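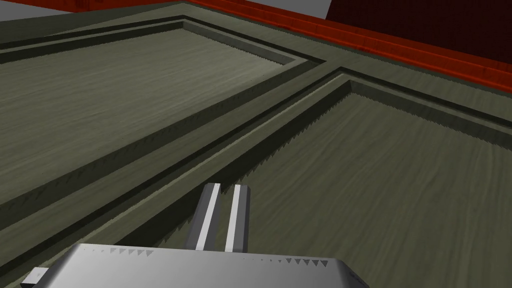

Papers > Television and Its Audiences > Saying Goodbye to a Series > Section 4

4. How Viewers Said Goodbye to Iner

When we first began reading through the Mamgate message board, we expected to find mostly anger. The last episode of Iner had aired in March, the network had given very little warning, and the people who wrote on the board had been, for the most part, watching the show since its first season. There was some anger, and we will come to it, but what struck all of us on the team was how much of the writing sounded like the letters people send when a neighbor is moving away. Viewers thanked the show. They thanked the characters by name, and then very often they thanked one another.

We read 400 posts from the board, all of them written after the ending was announced, and we also spoke with 32 viewers who were kind enough to give us an evening of their time. Most of those talks took place in Minport, where the outdoor parts of the series were filmed and where a good number of the longtime fans happen to live. The two sets of material do not always agree with each other, and we have tried to let that stand. People write one way late at night on a message board and speak another way over coffee with a stranger, and we don't think either version is the more truthful one.

4.1 Memories of the household

Of the 400 posts, 170 told a story about who the writer used to watch with. We had not planned to code for this at all, and the category was added only after the first round of reading, when it had become silly to go on without it. A mother who had since died, a college roommate, a husband on the night shift who watched the recording at breakfast – the show seemed to hold these people in place, and losing it meant losing the weekly reason to think of them. One writer said she had kept her father's chair turned toward the set for six years. Another said simply that Monday would be a long day from now on.

In the interviews this came up more slowly. Viewers usually began with the plot, and they could be wonderfully stern about it (the final wedding was not forgiven by anyone we met), and only in the second half of the talk did the family stories arrive. Several people apologized for crying over a television program. We tried to make it plain that no apology was needed, and we have wondered since whether our saying so changed what they felt able to tell us next.

4.2 Anger, and where it went

A smaller group, 40 posts in all, was openly angry. Very little of that anger was aimed at the actors. It went to Sasaki, the production company, and above all to the short notice it had posted on its website, which many readers found cold. What they had wanted was a few words written by a person. Two of the viewers we interviewed had gone so far as to write their own version of the notice, and both read it aloud to us with some pride.

By the summer the angry threads had mostly gone quiet, while the thread of household memories was still growing when we stopped collecting. We return to that thread in Section 5.

Figure 4. Computer-rendered view of a gripper and a gray-green surface with recessed panels.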